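We almost skipped the Caltley open day. It was drizzling, my sister was still full from breakfast, and the parking field looked like soup. But I'd been wanting to see the old Fuentealba mill for years, ever since I bought a blanket from their shop and wore it out in the best possible way, so in we went — and I'm so glad we did!

The mill sits at the bottom of the village, right where the river bends, and for most of the year you can't get past the gate. In May they open it up for a weekend and half the street joins in, so you get the mill, the dye house, the chapel with the quilts in it, and a few of the workshops up the hill, all on one ticket. We paid at a folding table and got a paper wristband that fell apart in the rain before lunch.

We started with the looms, and oh my goodness, the noise. They have 36 of them in the long shed, and when the guide started up just one I felt it in my teeth. He was a lovely man called Domingo Lucero who started there as a teenager sweeping up fluff (he said the fluff got everywhere, including his sandwiches). He let my sister throw the shuttle on the little hand loom by the door. She got four rows in and wanted to take it home.

What I hadn't understood was how much of the work happens before anything gets woven. The warp threads for a single blanket get tied on by hand, and there are more than 500 of them. Domingo showed us the knot, slowly, then at his normal speed, and I couldn't see his fingers move. I tried it with two bits of string in the cafe later and made a mess of it.

The dye house was my favorite. It's a low stone building across the yard and it smells like wet dog and tea. They'd laid out skeins from palest gray to a blue so dark it was nearly black, and a woman in rubber boots told us the water here is so soft that they've never had to treat it. There's a red they call Tikska that they stopped making for a long time and brought back a couple of years ago from a recipe in somebody's kitchen drawer. I bought two skeins. I don't knit.

After that we followed the painted arrows up the hill through the workshops, which were a real mix, and popped our heads in pretty much everywhere that had a door open.

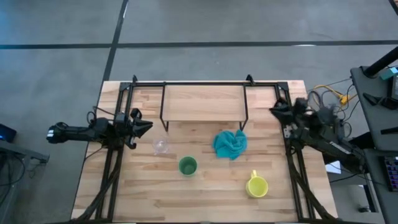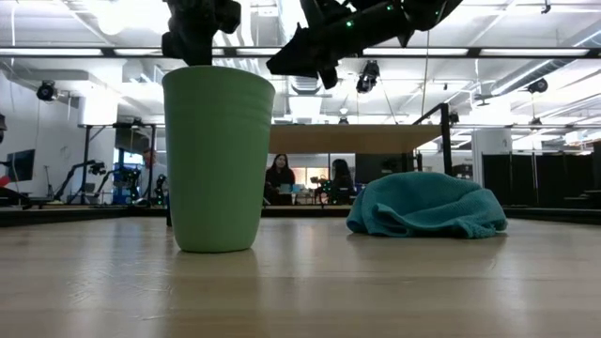
Lunch was in the chapel hall, and I have to tell you about the soup. Leek and barley, with a slab of brown bread and butter, and you could go back for more! The quilts were hung along the balcony, so we ate looking up at them. The oldest one had been pieced from mill samples, tiny rectangles of tweed and flannel, and it was backed with flour sacks. Somebody had once been sick on it and somebody had washed it very carefully, according to the card.

We finished with the Fusanlow walk, the path along the old water channel behind the mill. It's an easy stroll if you've got decent shoes, which I had and my sister did not. You climb 300 feet or so over the whole thing, and at the top there's a bench and a view back over the mill roof and the river. The rain had stopped by then and we sat there eating fudge out of the bag until our legs got cold.

A few practical bits if you're thinking of going. Get there early, as the loom tours fill up and the line for the second one went right around the yard. Bring cash for the wool stall. The restrooms by the gate are the nice ones. Dogs are fine everywhere except the long shed and the chapel, and there was a water bowl outside the dye house — a spaniel had both front feet in it when we left.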